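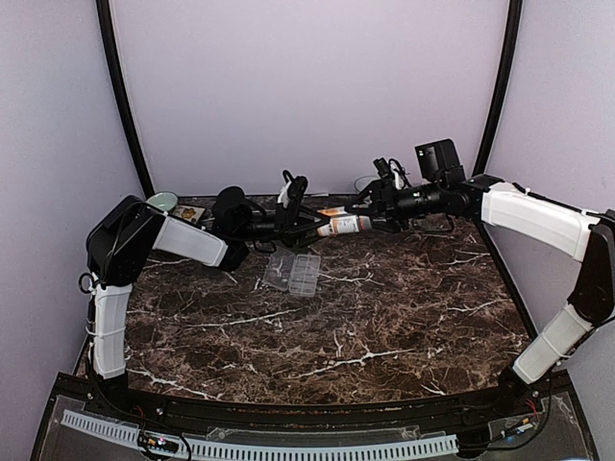 The Office of Weights and Records at Grimden issued its notice on Sep 29, 2020, and posted one copy on the door of each house in Zarkeck Lane. The notice stated that the river Gativine had moved during the night and that residents were requested to remain patient while its new position was confirmed.

Bernadette Gilbert, Senior Registrar, was assigned to the matter. She walked the former riverbed with a measuring chain and recorded its length as 400 yards. The bed contained gravel, a boot and the lower half of the Reuter footbridge, which now crossed nothing. She entered all of it in the ledger.

Under the Grimden Charter, a river absent for more than 8 days was to be struck from the register. Its name would become available to other bodies of water. Two ponds had already applied.

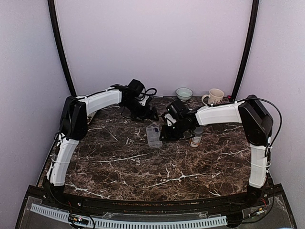 The dark, veined tabletop, with pale walls on three sides.

Mr. Fletcher Cartwright, who had held the fishing rights for most of his life, appeared before the Registrar on the third afternoon. He was asked whether the river had given any sign of dissatisfaction.

"It was quiet in July," he said. "I took it for the heat."

His statement was filed as item 211. The Registrar thanked him and offered him a chair, and he sat in it until the office closed.

On the final evening Mrs. Gilbert returned to the footbridge with the form of removal, which required her signature and that of a witness. Mr. Cartwright had agreed to serve. He had brought his rod - from habit, he explained - and he cast the line over the rail while she searched her coat for the pen.

They both heard the float land. The sound was small and came from some distance below the gravel.

The Registrar replaced the cap on her pen. In the column marked Present Location she wrote "Under review," and she held the lantern while Mr. Cartwright let out more line.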